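搜索本列表存档　关键词　发件人　搜索
本站使用 Cookie 以记住您的阅读偏好。继续浏览即表示同意。　知道了　了解更多

主题：回复：黄底上的蓝色总是发绿，还有几个新手问题
发件人：Boglárka Orbán
收件人：蜡绘彩蛋邮件列表

Medve 你好，各位老朋友也好！

先跟你说声抱歉，信收到了好几天才回。我这个人有个毛病，短信回得飞快，长信总想着等坐下来、泡好茶、把猫从椅子上请走以后再认真写，结果一拖再拖。你的信写得那么仔细，我要是三言两语打发了，自己心里也过不去。所以请做好准备，这封会很长，列表里嫌长的朋友可以直接跳过去看 Szabolcs 上个月那篇讲蜂蜡的，那篇写得比我有条理。

我把你的原信贴在下面，免得后来的人看得一头雾水：

> 4月28日，Katalin Medve 写道：
>
> 大家好，我是去年冬天才加入列表的，一直潜水，今天第一次发言，有点紧张。
>
> 我跟着外婆留下的一本旧图样册学蜡绘，画的是白壳鸡蛋，用买来的 Boros 粉末染料。图样本身不难，难的是颜色。我想要黄底、蓝色波纹，再配红花，可是蓝色一下到黄色上就变成了绿色，很闷的那种绿，像放久的豌豆汤。图样册里明明写着“黄、蓝、红”，没有写怎么做到的。外婆在的时候我没想到要问她，现在问不到了。
>
> 另外还有几件事想一起请教：
>
> 第一，蛋到底应该先吹空再画，还是画完再吹？我吹空的蛋浮在染缸里，怎么都按不下去，只好用勺子压着，压出一道浅印子。
>
> 第二，有些蛋染上去的颜色是花的，一块深一块浅，同一盒里的蛋也不一样。是我洗得不够干净吗？我用洗洁精刷过了。
>
> 第三，化蜡的时候蛋壳被蜡烛熏黑了，擦也擦不掉。
>
> 第四，上光油用什么好？我试了一种水性的，刷子一过，红颜色就跟着跑了，一整个晚上的工夫全没了，我坐在厨房里差点哭出来。
>
> 问题太多，不好意思。随便哪一条有人肯答，我都感激不尽。
>
> Katalin Medve

看到最后那段，我真想隔着屏幕递给你一块蛋糕。水性光油带跑颜色这件事，我敢说列表里一半的人都经历过，剩下那一半是还没走到那一步。我自己那次毁的是给小姑子的结婚礼物，一枚鹅蛋，画了整整一个星期的晚上，婚礼就在第二天。后来我送了一套毛巾。她到现在还在用那套毛巾，每次去她家洗手我都要想起那枚鹅蛋。

好，言归正传，一条一条来。顺序我打乱一下，先说洗蛋，因为别的毛病有不少是从这里生出来的。

关于颜色发花

> 我用洗洁精刷过了。

毛病多半就在这个“刷”字上。蛋壳外面有一层极薄的膜，是母鸡给的，摸起来略微有点粉、有点涩，染料要靠它才吃得均匀。你一刷，有的地方刷掉了，有的地方还在，染出来当然一块深一块浅。洗洁精也不太好，残留一点点都会挡颜色，而且肉眼根本看不见，只有下了染缸才现原形。

我的办法是母亲教的，笨得很：一盆不冷不热的水，倒一点白醋，把蛋放进去，用指肚轻轻抹一圈，马上捞出来，清水过一下，放在软布上按干。是按，不要擦。白醋也别贪多，泡久了会冒小泡，那是在吃蛋壳，吃过的地方摸着像砂纸，画线的时候蜡壶会一跳一跳的。

还有一点，超市的蛋在装盒之前往往已经洗过一遍，怎么洗的咱们不知道，所以同一盒里有的听话有的不听话，真不怪你。我如今尽量去 Plesau 那边的农户家里买，买的时候跟人家说好不要洗，脏一点不要紧。回来对着灯照一照，壳上有密密麻麻小亮点的，那种壳质地疏松，吃颜色不匀，我就留着做蛋饼。壳上有一圈圈棱的也不要。挑剩下的才拿来画。我先生说我们家吃的蛋都是“落选的”，他吃了这么多年落选的蛋，身体倒是很好。

手也要洗！这个我得加个感叹号。护手霜是彩蛋的大敌。你要是摸过黄油、抹过护手霜，指纹会清清楚楚地印在染好的蛋上，还是浅色的，一个螺旋都不少。画之前用肥皂洗手，擦干，中途吃了东西再洗一次。冬天手裂的时候我宁可戴一副棉手套，露着右手两个指头。

洗好的蛋要放到跟屋子一个温度再动手。刚从冰箱里拿出来的蛋会“出汗”，蜡落上去粘不住，看着是画好了，一进染缸整条线就翘起来，像蜕皮似的。我一般前一天晚上就摆在厨房桌上。

关于先吹还是后吹

这一条你去问列表里随便哪两个人，能得到三种答案。Szabolcs Csonka 是坚定的“先吹派”，我是“后吹派”，我们俩为这事已经吵了好些年，吵得很愉快，每年七月在 Grutavstead 的聚会上还要接着吵。

先吹的好处是明摆着的：要是吹的时候裂了，损失的只是一枚白蛋，回头炒了吃就是。后吹呢，一枚画好的蛋在你手里“咔”的一声，那个滋味我不说你也能想象。可先吹的麻烦你也碰到了，空蛋壳轻，浮着，按下去还要喝染料，喝进去的染料过后从小孔里慢慢往外淌，淌在刚染好的下一层颜色上，气得人跺脚。

Szabolcs 的办法是拿一点熔化的蜂蜡把小孔封住，然后用一个装了水的小玻璃瓶压在上面，瓶底垫一块揉软的厨房纸，隔一会儿转一转蛋。纸要用白的，印花的会掉色。他说勺子压出印子，是因为勺背始终贴着同一个地方，染料进不去。你若是想继续先吹，就照他的办。

我的办法是整枚蛋画，整枚蛋染，等光油都干透了才吹。整枚的蛋沉得住，拿在手里也有分量，画线时手不抖。光油干了以后壳结实不少，吹的时候反倒不容易裂。我只钻一个孔，在圆的那一头，用手钻慢慢转进去，再拿小气囊往里打气，蛋液自己就从同一个孔里流出来了。千万不要使大劲，气囊一下一下轻轻捏，中间停一停，让里头松口气。吹完了灌一点清水进去，晃一晃，再吹出来，多来几回，直到出来的水是清的。最后孔朝下，架在几根钉子上晾。蛋黄流不出来，多半是黄外面那层膜堵住了孔，拿一根细铁丝伸进去搅一搅就好。

对了，染过又上过光油的蛋，里面的蛋液绝对不要吃。粉末染料的包装上写得清楚，那不是食用的东西。我说这话是因为从前有人在列表上问过能不能拿去做蛋糕。

也有人干脆不吹，让里面自己慢慢干掉。我外婆那一辈全是这样，放在通风的架子上，过几年拿起来摇，里面有个小硬块骨碌骨碌响。这么做是可以的，可壳上但凡有一丝裂纹，夏天一热，后果就不必细讲了。Katalin Kun 家的玻璃柜里炸过一枚，她把那间屋子的窗开了好几天，窗帘洗了两遍，最后还是换掉了。

关于黄底上的蓝

终于说到你最关心的了。这一条我写得细一点，你可别嫌我啰唆。

蜡绘的道理你已经晓得：从浅到深，哪里要留住眼下的颜色，就用蜡盖住哪里，再下下一缸。白、黄、橙、红、黑，这样一路下来顺顺当当，每一缸都压得住前一缸。蓝色偏偏不在这条路上。染料是透的，像隔着有色玻璃看东西，蓝玻璃叠在黄玻璃上，看见的就是绿。你的染料没坏，你的手艺也没毛病，是次序不允许。

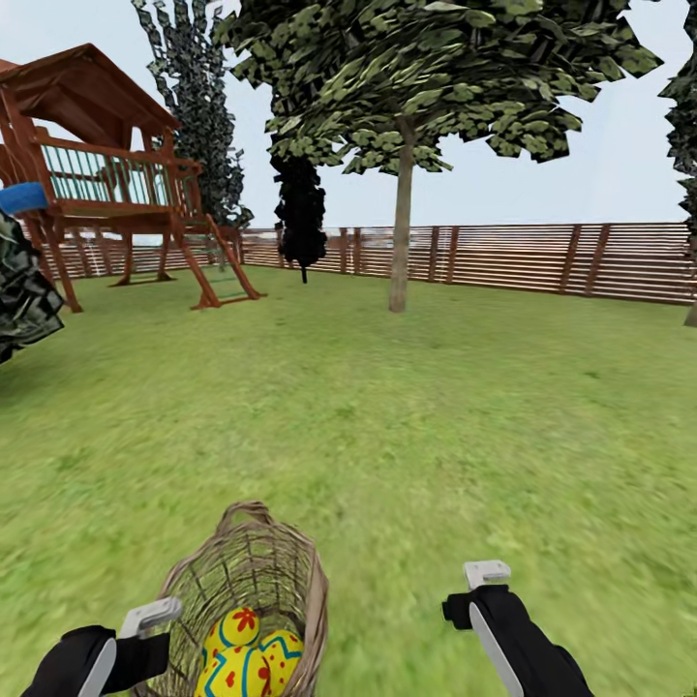
所以老图样册里写“黄、蓝、红”，写的是成品上有哪几种颜色，并不是下缸的次序。我母亲那一辈的人，册子里只记要紧的图样，怎么做全在手上，她们觉得这种事站在旁边看一眼就会了，写它做什么。结果到了我们这儿，就得一枚蛋一枚蛋地试回来。我自己试的时候也翻过外婆的本子，她在页边上只写了一个字：“点”。我琢磨了好久，才明白她说的是什么。

她说的是点染，也就是第一种办法。白蛋上先不下黄缸。用蜡壶把蓝色波纹的两道边勾出来，像筑两道小堤，蜡线要连续，不能有缺口。然后拿一支小毛笔，或者一根削尖裹了棉花的牙签，蘸上浓一点的蓝染料，只涂在两道堤中间。等一小会儿，用纸巾角轻轻吸干，再用蜡把蓝的地方整个盖严。这时候蓝色就锁在里面了，随你怎么下黄缸，它都不会变。黄缸出来以后，把要留黄的底盖上蜡，花的地方空着，最后下红缸，红压黄是压得住的，出来是很暖的一种红。

要记住的是，蓝色两边那两道蜡堤下面是白壳，所以成品上蓝波纹会带一圈细细的白边。我觉得白边很好看，显得蓝色特别精神。要是你外婆的蛋上没有白边，那她用的多半是第二种办法。

第二种办法是洗缸。先下蓝，整枚蛋都是蓝的，用蜡盖住要留蓝的波纹，然后把其余的蓝洗掉，露出白来，再下黄。洗的时候用一点温和的肥皂水，拿最软的海绵，轻轻地、有耐心地抹。浅蓝洗得干净，深蓝往往留一层灰影，再下黄缸就显得不清爽。我们这边的老人喜欢洗完以后先在很淡的橙缸里过一下，说是能把余下的蓝“吃掉”。吃掉不好说，中和一点倒是真的，底子会偏暖，从柠檬黄变成蛋黄的黄。你若喜欢亮亮的黄，这个法子就不大合适。而且前面刚跟你讲过蛋壳上的那层膜，这一洗，膜也洗掉不少，后面的颜色容易花。两个毛病碰在一处，新手我一般不劝她走这条路。

第三种是 Rozália Magyar 的办法，她住在 Toltalstead，眼睛不太好了，可手稳得让人嫉妒。她把整枚蛋先染黄，盖好黄的地方，然后把没盖住的地方用白醋和水漂回白色，再下蓝。漂的时候用软刷子蘸着醋水一点一点来，漂完的地方是微微凹下去的，手指能摸出来。她就爱这个手感，说彩蛋不光是给人看的，也是给人摸的。红色她放在最后，用笔点进去，颜色调得极浓。我学过她这一手，十回里总有几回把壳漂得太薄，后来就老老实实回到外婆的“点”上去了。

给你的建议：先用点染。找几枚不心疼的蛋，别画完整的图样，就画一圈波浪，点蓝，盖蜡，下黄。看看蜡堤漏不漏。要是黄底上渗出绿边来，那是蜡线断过，或者蜡不够热。蜡热了才咬得住壳，线条落下去颜色是润的，发白发毛就是凉了，赶紧把蜡壶的头回到火边再暖一暖。

说到 Boros 那种粉末，你买的是不是小纸包装的？我没有全套用过，只用过其中几色，不敢乱讲。但凡粉末染料，我都是用开水冲开，放到完全凉了才用，热的会把蜡弄软，再细的线也糊了。醋加不加，看包装上怎么写，多数颜色要加，有些橙色和粉色加了反倒坏事，会结成渣子沉底。每个颜色用一个大口玻璃罐，盖子上写好名字和日子，别指望自己记得住。深紫和深蓝在罐子里看上去一模一样，我吃过亏。

红缸有个脾气也得告诉你，它很霸道。蛋从红缸出来，哪怕擦得很干，再进别的缸，也会把那缸染脏。所以红缸后面我只接黑。要是两枚蛋图样不同，一枚先红一枚后红，那就分开两天做，图个安生。

关于分格子

你没问这个，可你提到了图样，我忍不住要多说几句，你就当听老太太唠叨吧。

波纹要画得匀，靠的是底下的格子。我见过不少年轻朋友直接上手画波浪，头几个弯得很漂亮，转到背面接不上了，只好挤一挤，或者硬加一个小花遮过去。其实先用铅笔轻轻打格子，再画就踏实得多。铅笔要软一点，颜色要淡，别用橡皮擦，橡皮会把壳擦得油亮，染料不上去。画错了就让它留着，化蜡的时候铅笔印大都跟着走了。

打格子从一道竖线开始，绕过两头，回到原处，再来一道，跟它十字相交，然后是腰上的一圈横线。往后就是一半再一半地分下去。最密的一种，我们叫“64格”，真是一格一格分到64，我年轻的时候逞强画过，画完以后看什么都是三角形。你这种波纹加花的图样用不着那么密，竖着分匀，腰上留一条带子，波浪在带子里走，花落在两条带子中间，就很稳当了。

竖线怎么画得直？有人用橡皮筋套在蛋上比着画，有人用纸条。我是把小指头抵在桌上，笔不动，转蛋。画蜡线也是同一个道理，手不动，蛋动。这句话我母亲说过不知多少遍，小时候听得耳朵起茧，如今轮到我说给别人听，自己听着都像她。

要是有一条线歪了，不必整枚丢掉。你外婆的蛋上一定也有歪线，你去找找看。我外婆那几枚，我小时候觉得完美无缺，前年拿出来给外孙女看，才发现有一朵花的花瓣比别的少一瓣。我对着它笑了半天，后来又有点想哭。

关于熏黑

> 化蜡的时候蛋壳被蜡烛熏黑了，擦也擦不掉。

蛋要放在火苗的旁边，千万别放在火苗上头。烟是往上走的，旁边只有热，没有烟。烛芯剪短一点，火苗稳了烟就少。蛋靠近火的侧面，看见蜡发亮了、湿润了，立刻拿开，用软纸巾一抹，一次只化指甲盖那么大一块。别心急，也别在一个地方停太久，停久了壳会焦，里面要是满的，还可能胀裂。纸巾每抹一次就换一个干净的角，不然你抹下来的颜色和灰又抹回去了。

已经熏黑的那枚，你试试把熏黑的地方再薄薄盖一层热蜡，然后在火边化开抹掉，烟灰有时候会跟着蜡走。不一定全能救回来，可我救回来过好几枚。

也有人用烤箱，温度开到最低，蛋立在钉子架上，等蜡全亮了一枚枚取出来擦。一次要做很多的时候，这样省事。我这双手这些年经手的蛋，算下来有1,000多枚，真正用烤箱的只有赶集市那几回，平常还是喜欢蜡烛。黑乎乎的一枚蛋，一抹，颜色从底下透出来，这一刻我做了大半辈子还没有看厌。用烤箱就没有这个乐趣了，像拆礼物让别人代劳。空蛋用蜡封过孔的，进烤箱之前一定要把封蜡先去掉，里面的热气得有地方走。

屋里记得开窗。蜂蜡味道是香的，可闻一个晚上也会头疼。头发长的朋友把头发扎起来，我不是随便说说的，我的刘海有一年春天就比平时短了一截。

关于光油

水性的不要再用了，染料遇水就跑，这个你已经拿一个晚上的工夫换来了教训。用油性的清漆，木器上用的那种就行，买亮光还是哑光看你自己喜欢。我是戴上薄手套，在手心里倒一点点，把蛋在两只手里滚匀，薄薄一层，然后放到钉子架上。过一会儿来看一眼，底下要是积了一滴，用手指抹开。干透了再上第二层。一定要干透，我说的干透是指甲轻轻按上去不留印，光是不粘手还不算数。

油性的会让白色微微发黄，年头久了更明显。你的底子本来就是黄的，倒不怕这个。点了蓝的地方，光油一上会深下去一点，像石头沾了水，所以点蓝的时候可以比你想要的淡一些。

上光油之前，蛋在架子上至少放一夜，让它彻底干。还要再用干净的软布轻轻抹一遍，去掉残余的蜡。有蜡的地方光油会缩成小珠子，怎么抹都抹不平。Szabolcs 喜欢用一点点专门的溶剂擦蜡，我不太喜欢那个气味，也怕手重了伤颜色，就不推荐了，他看到这封信大概又要来信反驳，我等着。

也可以什么都不上。老一辈的人就是用一块带点猪油的布擦亮，光泽很柔和，我外婆的蛋全是那样。缺点是怕潮，也怕人摸，时间长了要再擦。如果你画的是图样册里的老图样，又只打算摆在家里，倒不妨留一枚用老办法，跟上光油的放在一起比一比，看你更喜欢哪一种。

关于存放

不要放在不透气的塑料盒里，尤其是满的蛋。不要放在太阳底下，红色褪得最快，蓝色其次，黄色倒还撑得住。纸蛋托最实在，外面再套个纸箱，箱子上写明“蛋”，写大一点。我有一年没写，女婿帮忙搬家，把一箱字典压在了上头。他是个好人，我没有说什么，那天晚饭吃得很安静。

篮子里摆着好看，可底下要垫软东西，拿起来走动的时候，蛋跟蛋碰在一起最容易出细纹，当时看不见，过一阵子才裂。家里有小孩要找蛋玩的，另外煮一些用洋葱皮染，随他们扔去。洋葱皮染出来是深深浅浅的红棕，往蛋上贴一片欧芹叶子，用旧丝袜裹紧了再煮，剥开就是一片叶子的影子。孩子们特别爱这个，煮好晾凉就能吃，心疼也轮不到你心疼。

最后是几句闲话

Katalin Kun 让我顺便提一声，今年七月的聚会还在 Grutavstead，老地方，九点开门，带自己的蜡壶和蜡烛，染料那边有。桌子是要提前占的，靠窗的两张永远是 Rozália 和她的朋友们坐，大家都让着她。Medve 你要是路不太远，真希望你来。带上你外婆那本图样册，好不好？我们都想看看。不用借走，就在桌上翻一翻，有人认得出图样出自哪个村子也说不定，Rozália 光看花瓣的画法就能说个八九不离十。

还有，你说外婆在的时候没想到要问，现在问不到了。这句话我读了好几遍。我母亲在的时候，我也有许多事没问。她用的黑色比谁都黑，黑里头还透一点暖，我到今天也没调出来。有时候染坏了一缸，我就在心里跟她抱怨几句，抱怨完了再去烧水。你画着画着，多半也会跟你外婆说上话的。

你的豌豆汤绿那几枚别扔。绿色再下一缸深蓝或者黑，也能做出很体面的蛋来，白线配暗绿，雅得很，冬天摆着正合适。寄张照片到列表上让大家看看吧，画坏的也寄，我们这儿没有人笑话画坏的蛋，要笑也是笑自己的。

茶凉了，猫也回到椅子上来了，我这会儿只坐着半张椅子给你打字。有没讲明白的地方，你尽管再写信来问，别说什么不好意思。

祝你手稳、蜡热！

Boglárka Orbán

又及：忘了说蜡壶。你信里没提用的是哪一种。要是头上老往下滴蜡疙瘩，先在一块废纸板上划一道再落到蛋上，疙瘩就留在纸板上了。堵了的话，趁热用细铜丝通一通，别用针，针会把口子撑大，以后再也画不出细线。

又又及：Szabolcs，我知道你要说什么，七月当面说。

回复此信　上一封　下一封　按主题浏览
订阅每周摘要，把列表精选寄到您的邮箱：输入邮箱地址　订阅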